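Prornton bimanual cell: software working group
Minutes of the meeting held in June 2025
Circulated to: control, perception, planning, tooling
Status: approved with two corrections (items 3 and 6)

Work at the cell, tray and tableware task: 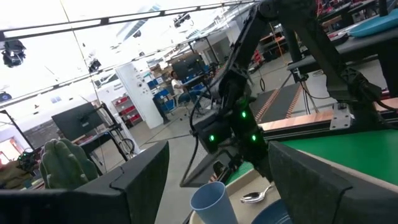
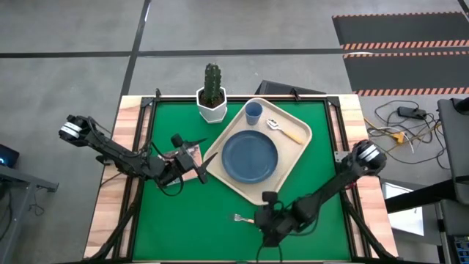
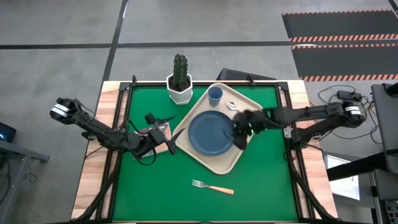
Minutes: Secretary, Prornton software working group

1. Minutes of the previous meeting
Accepted. The action on log rotation is closed. The action on the Fitlow licence server is carried forward.

2. Control
The joint controller now runs at 1000 Hz on both arms. The low-pass filter on the commanded wrist velocity has been moved from the planner into the controller, where it can be tuned per arm. Left and right had been sharing one configuration file by mistake. They now have one each.
Force limits for contact with the plate were discussed. In the third picture the right gripper has its fingers on the plate rim, and the present limit does not distinguish between the rim and the tray beneath. Agreed to add a separate limit for the last 10 mm of descent. Planning asked that the value be read from the task file. Control agreed.

3. Perception
The segmentation model treats the cup and the plate as one object when they stand close together on the tray and are both blue. Lowering the merge threshold helps with the overhead view but makes the wrist view worse. The two views will be given separate thresholds.
Fork pose is reliable on the green surface and poor on the tray. Handle direction is sometimes reversed by 180 degrees. Correction to the draft: the fault is in the pose fitter and was wrongly recorded against the detector.
Cactus masks are no longer passed to the grasp module. They remain in the collision map.

4. Planning
The Sumix planner was tried on 57 recorded start states. It returned a path for all but one. The failure had both wrists over the tray, and the planner gave up at the time limit without reporting which pair of links was in conflict. A debug flag exists but is not exposed in our wrapper.
Proposal to let one arm wait outside the tray area while the other works: adopted as the default. Tasks needing both arms over the tray must request it explicitly.

5. Tooling
The replay viewer takes over 20 seconds to open a long session. Most of this is spent decoding video that is not displayed. Lazy loading to be added.
Lykkegaard have sent a new message schema. It renames the gripper width field and changes its unit to metres. No migration until the converter has tests.

6. Actions
Control: descent limit, read from task file.
Perception: separate thresholds; fix to pose fitter.
Planning: expose the debug flag (draft had this under tooling).
Tooling: lazy loading; converter tests; Fitlow licence server.

7. Next meeting
July, after the schema converter has been reviewed. Items for the agenda to be sent to the working group list.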